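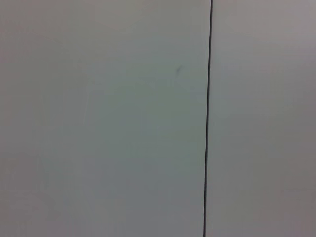
The Arm Was the Cheap Part

What a small cabinet shop learned about buying a robot, one invoice at a time

The joint between two gray panels is worth a surprising amount of money, if you ask the right person. At Harnstead, a shop that makes fitted storage for clinics and school labs, the right person is Naveen Dixit, who runs operations and signs for anything with a plug. Last year he signed for a robot. He has been signing for things related to the robot ever since.

The job sounded modest. Panels come off the line, get stood up side by side, and somebody has to look at them: is the gap even, is the line straight, do the two tones match, is there a scuff that will bring the customer's facilities manager out with a flashlight. Harnstead wanted a camera at the end of an arm to do the looking, and it wanted the thing running by October. Three suppliers came to pitch. Two brought pastries.

Dixit's first budget was a single line on a spreadsheet. It said "robot." His second budget had 19 lines, and he keeps a printout of the first one pinned over his desk in the spirit in which other people keep old passport photos.

Most of the money went on things that do not move. There was the stand the arm bolts to, and then the patch of floor under the stand, which had to be leveled. There was fencing, and a gate in the fencing, and a switch on the gate. There was a day of an electrician's time that became three days when the electrician met the building. By Dixit's own accounting the arm itself came to 23 percent of the total. "I'd have gotten a better idea of the price by asking what a kitchen costs and looking at the sink," he says.

Then came lighting, which had no line at all in either budget. A camera held close to a pale matte panel sees a great deal of nothing. Gray drifts into slightly greener gray. The top is a bit brighter than the bottom. A small smudge may be dirt, which wipes off, or a scratch, which doesn't, and the camera has no sleeve to find out with. Dixit's inspectors had been solving this for years by tilting their heads. Reproducing a tilted head took two light bars, a hood, and a bracket that was quoted as standard and invoiced as custom.

The supplier Harnstead chose, Gronow, was not the cheapest. The cheapest was Trasomum, whose quote was lower by enough to make the owner whistle and was written on the assumption that Harnstead would supply sample images of every defect, sorted and labeled. Narendra Chaturvedi, a consultant who helps small manufacturers read quotes like this one, spotted the sentence on page 17. He charges for the service by the day and is of the opinion that he should charge by the sentence.

"Somebody has to decide what a bad panel is," Chaturvedi says. "If the vendor does it, you pay them. If you do it, you pay your best inspector to sit in a room with a mouse. I have never seen that second cost in a budget."

He tells clients to write down the acceptance test before they ask for a single price. How wide can the gap be? How far can it lean from top to bottom? When two panels meet and one is a shade warmer, who gets to say it's fine? At Harnstead that last question took two meetings and produced a coolness between sales and production that outlasted the installation. The answer went into the contract as a pair of reference panels, wrapped in a blanket, kept in a cupboard to which Dixit holds the key.

Chaturvedi's other advice is duller, and he is aware of it. Ask what the yearly software fee is in the third year. Ask how long a replacement camera takes to arrive, and buy a spare if the answer makes you wince. Put the training in the purchase price, for two people at least, one of whom should be somebody who never leaves. Hold back part of the payment until the machine has run on your own parts, in your own building, on an ordinary shift with the dust and the radio on. Harnstead held back theirs for 60 days, and Gronow's engineer visited a good deal more often in that stretch than he has since.

Renting was an option too. Patlow, a leasing firm, offered the arm and stand by the month, with the lights, fencing and integration left to the customer, so Harnstead could have rented the sink and bought the kitchen. Dixit ran the numbers twice and passed, though he says a shop with a one-year contract to fill might well go the other way.

He is now pricing a second cell, for drawer fronts. The spreadsheet was open when I visited. The first line said "electrician."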